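Search the help pages Go Popular Newest Unanswered

Room renders take all night and still look grainy, what should I change?

cullenmont_attic

I've been teaching myself to make 3D rooms this winter and I am completely hooked! I started in February with the free Vivel starter kit, and so far I've built our kitchen, half of my sister's bakery and a train station waiting room that I'm pretty proud of. Modeling is going great. Rendering is where I get stuck.

My kitchen is set to 1,000 samples and it still has speckles all over the ceiling and under the table. I bumped it to 4,000 and went to bed, and at 6 in the morning it was still going. The speckles were smaller but they were still there. The walls look flat too, like gray cardboard, even though I picked a nice warm white.

There's one window, one ceiling lamp with a glass shade, and a tile floor with a bit of shine. My computer is decent but nothing fancy. Is this a hardware thing, or am I doing something silly? I'm happy to redo the whole room if I have to.

orozco_lane

Oh, fun project! Please don't redo the room, and don't buy anything yet. I had the same speckles for months and it was my lamp the whole time.

A light bulb inside a glass shade is really hard work for a renderer. The light has to find its way out through the glass, and most of the tries are wasted. Hide the shade from the light (in Vivel it's the "cast shadows" box on the object) or just make the shade itself glow and delete the bulb. I do the second one now for every lamp I make.

Then put a big soft light right outside the window, the same size as the opening, pointing in. After that go down to 300 samples and turn on the noise cleanup. I know 300 sounds tiny after what you've been running, but try it! My hallway went from an all-nighter to something I can start before dinner.

For the flat walls, move your camera before you touch the colors. Everybody parks it at eye level in the doorway. Drop it close to the floor and tip it up, and you'll see right away which surfaces have any shading on them and which are just one big patch of color. Undersides are the best test because they only get bounced light.
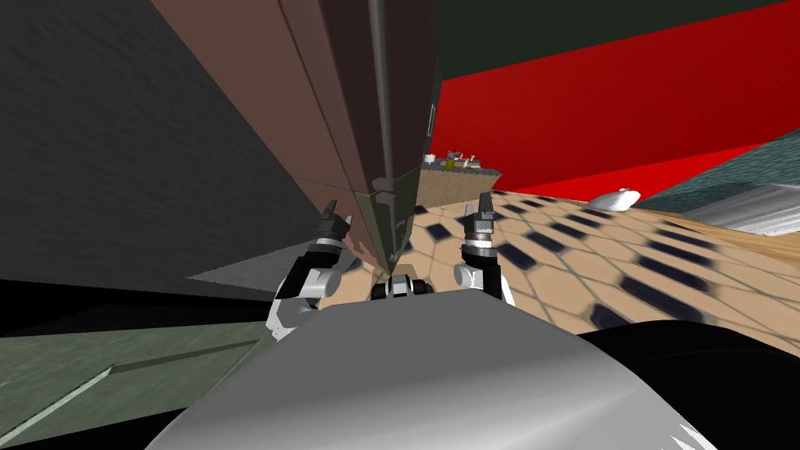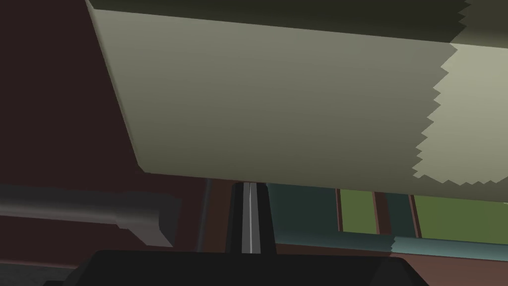 Low, upward-looking views in a simulated room

I keep a second camera down there in every file and do small test renders from it, quarter size. Then I switch back to the real one for the final.

And check your white! If the wall color is pure white the bounces never calm down. Pull it down to a light gray and let the lights do the warming up. Same for black, by the way - nothing in a real kitchen is pure black.

pixelpie

get a better graphics card

gravyboat_clesport

Agree with all of the lamp advice above. One more for the shiny tile: turn up the roughness a little. I went from very glossy to 30 on the slider and the sparkly dots along my baseboards cleared right up. Looks more like a floor people walk on, too.

Also render a small box around the worst corner first, so you aren't waiting on the whole picture every time you change one setting. And post the bakery when it's done, I'd love to see the display case!

This site uses cookies to remember your settings. Accept Manage choices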